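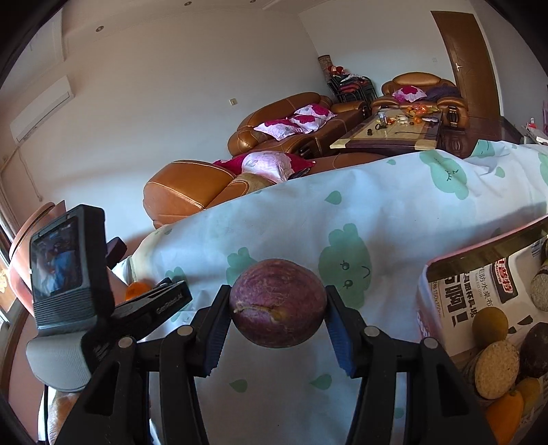
Romo: Is it a turnip or a beet? It matters, because beet juice is much worse for the cloth.

I am not sure, the skin is purple and it has a brown scar in front. Sorry, I forgot to write the question. We use a thin waterproof tablecloth on our round table, white with green cartoon prints. I sort the vegetables and fruit on it before cooking, and in May I also started to put the electric kettle there. How do I clean it without losing the print, and can the kettle stay? 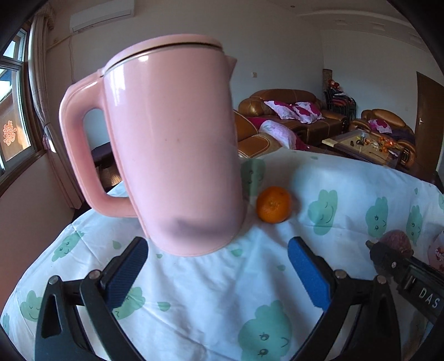

The label in the first photo says "TABLE CLOTH" and I found no washing advice on it. I would like to keep the creases small too.

**Hornov**, 210 points

Wipe with a soft cloth, lukewarm water and one drop of dish soap. Do not scrub the print. For juice, put baking soda paste for 10 minutes, then wipe again -- I do this with mine and the green is still green. A kettle should stand on a cork mat, as thin plastic does not like a hot base. Creases go away if you roll the cloth on a tube overnight.

**Marchuk**, 36 points

just buy new one, they are cheap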